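Informe de seguimiento para Jakubowski — línea de equipamiento
Proyecto Rerum, sede de Ornham
Periodo cerrado en diciembre
Redacta: Ljubica Mladenović, coordinación técnica

Estado general: vamos con el gasto por debajo de lo previsto y con el calendario por detrás de lo previsto, dos cosas que en este oficio suelen viajar juntas. La tarea de los tarros de especias sigue siendo la principal del periodo y se trabaja con las pinzas de mano en la mesa de siempre.

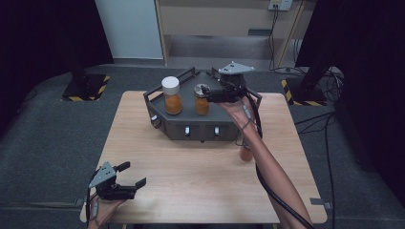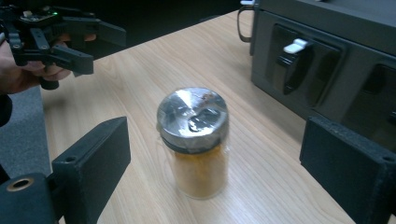
1. Qué se ha comprado

Del presupuesto aprobado quedaban pendientes tres partidas. La primera, los repuestos de dedos para las pinzas, está cerrada: 641 euros, portes incluidos, con una factura que llegó a nombre de otra entidad y que hubo que pedir de nuevo. La segunda factura ya está bien. La adjuntamos en el anexo B junto con la primera, por si a su departamento le interesa el género.

La segunda partida, cables de recambio y conectores, costó menos de lo calculado. El ahorro se lo comió casi entero la cinta de señalización del suelo, que en la memoria original figuraba como «material fungible diverso» y que resultó ser el fungible más caro de todos los diversos.

La tercera es el brazo fijo, y merece apartado propio.

2. El brazo

Recordarán que la memoria preveía la compra de un brazo Gokach en el primer semestre. No se ha comprado. El plazo de entrega que nos dieron al pedir presupuesto era de cinco semanas; al ir a firmar, de 18. Preguntamos por la diferencia y nos respondieron con un catálogo nuevo, muy bien maquetado.

Hemos aprovechado la espera para revisar si el modelo elegido era el adecuado. La respuesta es que sí en alcance y que no estamos tan seguros en la muñeca. Coger por la parte alta un tarro de cristal con tapa metálica exige un ángulo de entrada que a mano se encuentra sin pensar y que un brazo tiene que encontrar pensando. Antes de comprometer el dinero pedimos al distribuidor una prueba con nuestros propios tarros, llenos. Han aceptado, con la condición de que los llevemos nosotros.

Mientras tanto, el trabajo con pinzas de mano no se detiene. Es más lento para las personas y bastante más barato para ustedes.

3. Desviaciones

Solicitamos autorización para mover 961 euros de la partida «viajes y difusión» a la de «equipamiento menor». El congreso al que íbamos a ir se celebrará en línea, de modo que el viaje consiste ahora en cruzar el pasillo. Con ese importe se cubriría:

— un segundo juego completo de dedos, para no parar cada vez que hay que cambiar uno;
— canaletas y bridas para ordenar el cableado, petición formulada ya en los dos informes anteriores con creciente elocuencia;
— tarros, tapas y especia de reposición. La especia va a granel, y el proveedor nos ha dado de alta como restaurante.

No pedimos fondos adicionales. Lo subrayamos porque en la última reunión se dio por hecho lo contrario.

4. Previsión para el próximo periodo

Prueba del brazo en las instalaciones del distribuidor y decisión de compra. Si el resultado es favorable, el pedido se firma en el mismo mes y el pago se hace en dos plazos, el segundo contra entrega. Si no lo es, presentaremos una alternativa con presupuesto comparado, que ya tenemos a medio escribir por prudencia, o por carácter.

Queda además por decidir el anclaje. La mesa actual sirve para el trabajo manual, pero el fabricante recomienda una base propia para el brazo y la vende, por supuesto, aparte. Estamos viendo si se puede encargar a un taller de Ornham; el ahorro estimado es de hasta un 5 % sobre el total de la partida.

5. Lo que necesitamos de ustedes

Respuesta a la solicitud del punto 3 antes de que cierre el ejercicio. También la confirmación de si el seguro del equipo lo contrata Jakubowski o lo contratamos nosotros: el convenio dice las dos cosas, en las cláusulas cuarta y novena respectivamente. Las facturas van en el anexo B y el cuadro de gastos actualizado, en el anexo A.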